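News > Technology > Robotics

Erell compares two robot grippers on a simulated rope task
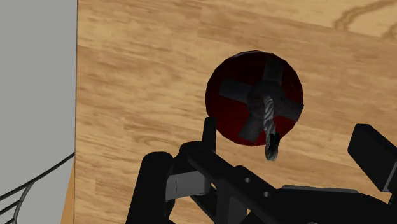

A rendered view from the simulator, with the black gripper close to the rope and the red disc behind it.

Jan 23, 2018

14 comments | 85 shares

The robotics company Erell has published the first results of a comparison between two grippers, both tested only in simulation. The task is small but not easy for a machine: the gripper must approach a short rope which hangs from a red disc, close on it and hold it while the arm moves back.

The two models in the comparison are called Hoslow and Andau. Hoslow has stiff fingers and closes at one fixed speed. Andau has fingers that can give a little when they touch something, and its controller can change the closing speed during the movement. The arm, the wooden surface and the position of the disc were the same for both.

In total the team made 778 attempts, divided equally between the two grippers. Andau held the rope until the end of the movement in 85 percent of its attempts. Hoslow reached almost the same result when the rope was straight under the disc, but it was clearly weaker when the start position of the arm was moved to the side. In these cases the fingers often closed next to the rope and caught only the loose end.

"We expected that the soft fingers would make the big difference," said Visitación Llorente, who leads the tests at Erell. "When we looked at the recordings again, we saw that the speed was more important. If you close too fast, the rope swings away before the second finger arrives."

To check this idea, her team gave the slower closing program to Hoslow also and repeated the side positions. The result became better, but the company did not yet give a number for it. Llorente said that these extra runs were too few and that she prefers to wait.

The team tried different camera positions too. A camera fixed near the gripper gave the controller a good view of the rope during the last part of the approach – but at the moment of closing, one finger could cover the lower end. A second camera placed higher saw the disc all the time, although the rope was then only a few pixels wide. The published results use the near camera. A test with both views together is planned.

Rope is known to be difficult in simulation. It bends and twists, and a small error in the model can change where the end will be. Erell used a rope model with 11 connected parts. Llorente said a finer model was tried in November, but the runs took too long and the difference in the results was small.

The control software was written together with the engineering office McIntyre, which will also prepare the next step, a test with real hardware. For this a disc and a rope will be built in the same size as in the simulator, and both grippers will be mounted one after the other on the same arm.

Llorente does not expect that the real numbers will be as high. "In the simulator, the rope has always the same stiffness," she said. "A real rope becomes softer when you pull it many times. We have to change it often, or we measure the rope and not the gripper."

Erell did not say when the hardware test will start. The company wants to publish the settings of the simulation before that, including the closing speeds and the start positions of the arm – other groups can then repeat the comparison with their own grippers. A price or a sales date for Andau was not announced.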